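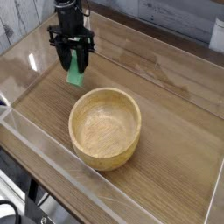 I've spent most of July teaching a robot arm to wipe out a wooden bowl and I am having the best time!

Olesia Kravchuk got me into it. She'd been running sessions on the arm for a while and asked if I fancied a go at the controls, and I said yes before she'd finished asking. You sit with a little handle in front of you, and whatever your hand does, the arm does too, a touch later. Squeeze and the fingers close. Every time you do the job from start to finish it gets saved as one demonstration, and later the model is trained on the whole pile.

My first ten were dreadful. I kept moving as if it was my own hand in there, and my own hand can feel when it has reached the side of the bowl. On the handle you feel nothing at all, so you do it by eye, and it took me ages to judge how far down the green block was. I'd stop well above the wood and wipe the air (very thoroughly). Zakhar told me to look at the bottom edge of the block and forget about the fingers, and that one tip fixed more than a week of practice had.

The other thing I had to learn was to be boring. If I dither over the rim, the dithering goes into the data with everything else, and the robot may well pick it up. So now I decide on the path before I touch the handle: over the rim, down, round the inside, up and away. Vira Prokopenko is wonderfully strict about this and throws out anything with a wobble in it. She threw out three of mine in a row before lunch and she was right about all of them.
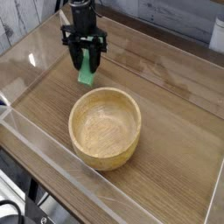

Lining up behind the rim, green block in the grip.

We're at 1,691 demonstrations between us, and 89 of the keepers are mine, which I'm ridiculously proud of. I do like the round bowl as a task. There's no corner to aim for, so you have to choose where to begin, and we all choose differently. Olesia likes to come in from the back. Antonina Bilyk goes for the near side and is much quicker than me. Vira says the mix is good as long as each of us is smooth about it.

Next up is a go with the block gripped lower down, so less of it sticks out below the fingers. I think it'll be stiffer and easier to steer, Zakhar thinks I'll bash the rim. Will report back!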